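How a Robot Learns to Pick Up a Mug

Reading time: 4 minutes

Print this page | E-mail this page

Have you ever watched a baby try to pick up a cup? There's a lot of grabbing at air, and then the cup goes over, and then somebody gets a towel. Well, last January our after-school robot club started teaching a robot to do the very same job, and let me tell you, babies are way ahead.

I help run the club at Jesholm School, and I wanted to write down how it works for anybody your age who likes robots (or likes cups, I don't judge).

First thing: we don't start with a real robot. Our robot lives inside the computer. It's called a simulation, and it works a lot like a video game. There's a pretend table with pretend things on it, and the computer knows some of the rules of the real world, like "heavy things fall down" and "you can't push your hand through a wall." If the pretend robot knocks something onto the pretend floor, we press a key and try again. No towel!

The kids named our robot Tornatov. It sounded like a space captain, so that was that.

So what does Tornatov have to do? The job goes like this. I type "pick up the mug," and the program has to find the mug, decide where to grab it, move there without hitting anything, and close its fingers. You do all of that in a second while you're thinking about lunch. Tornatov has to be taught every bit of it.
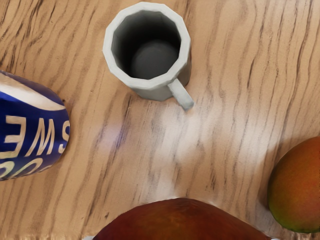
Finding the mug is the part my group worked on, and it's much sneakier than it sounds. A computer doesn't see a mug. It sees a giant grid of tiny colored squares called pixels, and each square is just a few numbers. Your brain has looked at so many mugs that you know one from any side, even from straight overhead, when all you get is a pale ring with a dark inside and a chunky handle poking out toward the middle of the table. The computer has to learn that the ring and the handle belong together. It also has to learn that the big shiny patch on the wood is only light. Tornatov kept deciding the glare was a plate! We have never owned a plate, pretend or otherwise.

How do you fix that? Practice, and lots of it. We gave the program 3843 practice pictures. In every one, the computer moved things to new spots or changed the lighting, and it also kept the right answers, a bit like the back pages of a math book. The program makes a guess, checks the answer, and changes itself a tiny, tiny amount. Then it does the next one. That's called training, and it's the reason our computer's fan sounds like a hair dryer.

One of our sixth graders asked a great question: why not always put the mug in the same place? You could! Lots of factory robots work that way and they do a fine job. But move the mug over by the width of your hand and a robot like that will close its fingers on nothing at all. We wanted Tornatov to look first.

After training came the test, with 100 brand-new pictures it had never seen. It got 12 wrong. Most of the trouble was with fruit that was only partly in the picture, because half a mango is mostly just a curve and some red and orange. We had a big argument over whether that should even count as wrong. (I said yes. I was not popular.)

Try this at home: stand by your kitchen table, put out a cup and a piece of fruit, and look straight down at them. Now draw only the shapes you see. No drawing the cup from the side because you know that's how cups look! It's hard. Give your drawing to somebody in another room and see if they can guess what everything is. You've just given them Tornatov's job.

Next we're working on the grabbing. Should the robot go for the handle or pinch the rim? The club is split right down the middle. We'll try both, and if it goes well we're showing it at the Acharya Young Builders Day this spring, where you're allowed to come and boss Tornatov around yourself.

Print this page | E-mail this page

Comments (3)

I did the drawing thing and my brother thought my cup was a donut. Can the robot tell a cup from a donut?

We run a small robot club in Bremen and ours is mixed up by shiny spots too. We put in more pictures with different lamps and it helped a lot. Team Handle, by the way.

team rim!!! the handle is too small for robot fingers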